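### 4.2 Sentencing outcomes in the court sample

We coded 273 federal case files in which the lead charge was material support or a closely related money transfer offense. Files came from the Flelen and Treviten district archives. Two coders read each one, and disputes were settled by going back to the plea agreement.

Most defendants pleaded guilty before trial. Sentences after a plea were shorter than those after a jury verdict, even when the sums sent were alike.

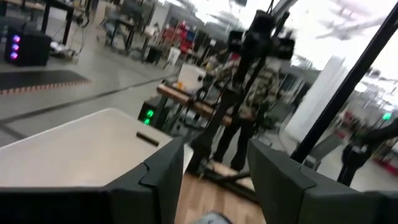 **Figure 3.** Workshop floor and tabletop, with gripper fingers in the foreground.

The amount of money mattered less than we expected. In almost 40 files the judge named the number of transfers, and repeat senders drew longer terms — in both districts.
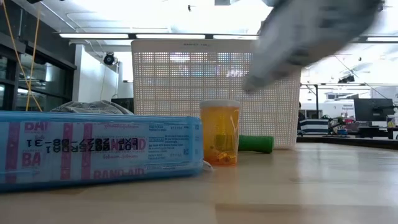

**Figure 4.** Band-Aid box on a pale wood tabletop, marked EXP 2027-08-31.

Immigration status was harder to code. The Treviten files often record it only in the probation report, which was sealed in part. We left the field blank in those cases and did not fill it from press coverage.
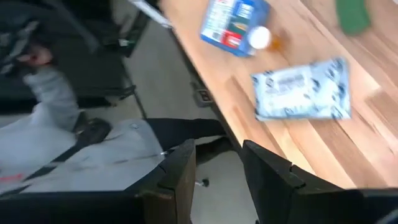

**Figure 5.** Wooden tabletop seen past two dark gripper fingers.

Esteves (the coding scheme used here) treats supervised release as separate from prison time. The older Vendanwood scheme adds them together, so its averages can't be set beside ours.

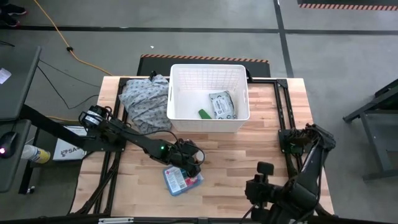
**Figure 6.** White plastic basket and patterned gray cloth on the table.

Appeals are taken up in Section 4.3.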